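Can a machine fold the washing yet? A talk with Stela Pană

Stela Pană has spent most of her working life around laundries, first on the ironing line and later looking after the machines. She now works at Wirkura, a small firm that teaches robots to handle cloth. We spoke on a Thursday morning over tea, and I began by asking when I could expect to stop folding my own sheets.

"Not this year," she said. "If you want towels done, all the same size, all out of the same dryer, then yes, you can buy something that does that. Your own basket at home is a different matter."

The trouble, she explained, is that cloth has no fixed shape. A mug looks like a mug from most sides. A shirt dropped on a table can land in any number of ways, and the machine has to find a corner or a seam before it can do anything useful.

"People think the folding is the hard part. Folding is fine once the thing is flat. Getting it flat is where the time goes."

She put a figure on it. In a trial at Pravdale, a commercial laundry that takes in hotel linen, the robot folded 78 out of 100 hand towels well enough to go on the shelf. The other 22 had to be done again by a person. With mixed items the result was much worse, and she would not give me a number.

How does a machine learn to pick up cloth at all? Much of it still comes from people. A worker holds a gripper in the hand and does the job with it, over and over, while the movements are recorded. Pană did a good deal of this herself in her first months and found it tiring on the wrist.

"You have to forget your fingers. You've got two hard tips and that's your lot. You pinch, you lift, and if you've taken two layers when you wanted one, you put it down and start again."

Small things with a busy pattern are a job of their own. A print bends over every crease, and what looks like an edge may be part of the drawing. 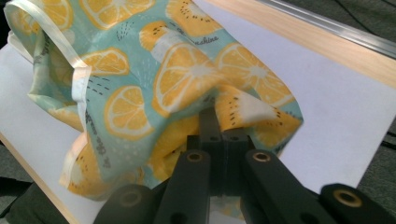

What the shop floor wants

Aurelia Mayrhofer joined us for the second half. She runs the packing floor at Granix, which sends out kitchen textiles and gift sets, and she has been asked by three different suppliers to try their machines. She has tried one, an arm called the Husar.

"It was good at boxes," she said. "Put a box here, take a box there, all day long. Then we gave it aprons."

The aprons took the Husar 40 seconds each. One of her packers does the same job in 18. The straps caused most of the delay, as they hung down and caught on whatever was underneath.

I asked whether the speed mattered if the machine could run through the night. Mayrhofer said it might, but somebody would have to be there to free it when it got stuck, and she would have to pay that person the night rate. She sent it back in April and kept the box job by hand as well, as it did not pay on its own.

Pană did not argue with any of this. Her view is that laundries will get there first, with flat work such as pillowcases and napkins, and that homes will come a long way behind.

"In a laundry you can change the room to suit the machine. You can't ask a family to do that."

Would she have one at home herself? She thought about it and said she would take one that paired socks. Mayrhofer said she would want it to do the duvet cover, and to do it without her in the room.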